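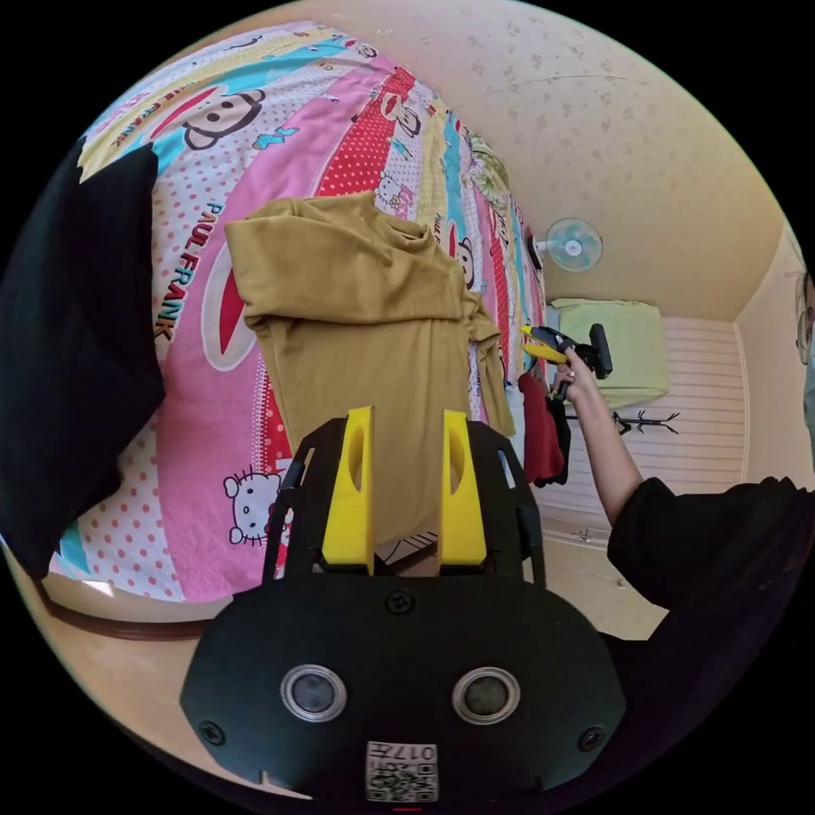
Still October, still sorting the kid's room. I gave it the morning and I don't believe for a minute that it will stay done.

Despina Economou swears by the method where you put every piece of clothing on the bed and don't sleep until it all has a home. She paid 94 dollars for the course. I said I'd try it for free, one shirt at a time, and started with the mustard long-sleeved thing. Does it still fit? I was told yes. I was told yes about the gray pants too, and those stop at the shin.

So mustard goes in the maybe pile, which Despina says is cheating. Fine. I folded it her way, in thirds and then on its end, and it fell over. Folded it my way and it went in the drawer like shirts have always done.

The Paul Frank bedspread stays, apparently. I raised the idea of something plainer and was shown the monkeys, one after another, as if I'd missed them. Pink, turquoise, polka dots, and a cat with a bow in case the monkeys weren't enough. Try finding a sock on that. I looked at a plain one at Rimgate and they wanted 200 for it, so I suppose I'm a monkey person now.

Two bags for the donation bin, if they ever leave the hallway. The last ones sat there until people started taking things back out.

Coffee at Fika at four. She'll ask how it went. I'll say the drawer closes, and it does if you lean on it.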